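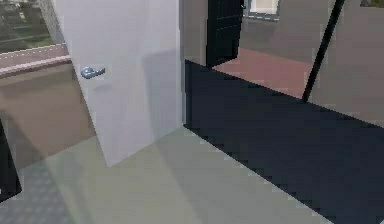
Nurmi draft strip, 13 dollars for a pack of 2

I bought these after a second January of sitting in the den with a blanket over my feet, and wow, what a change! The Nurmi is a soft foam tube in a washable cover that slides under the door and blocks the gap on both sides. You trim it to length with kitchen scissors. Mine took five minutes, and most of that was looking for the scissors.

I had the Pulberg brush kind before this. It screwed on, it shed bristles all over the rug, and it squeaked. The Nurmi just glides along with the door – even over the edge of the carpet, where I was sure it would bunch up.

Two small gripes. The cover picks up every dog hair in the house, and the gray is darker than it looks on the box. It also needs a fairly even gap, so measure both ends of the door before you order.

I washed the cover on 20th January and it came out fine, no shrinking. My neighbor Santeri Peltonen has already borrowed the spare and I don't think I'm getting it back. I'll order another pack in February for the bedrooms.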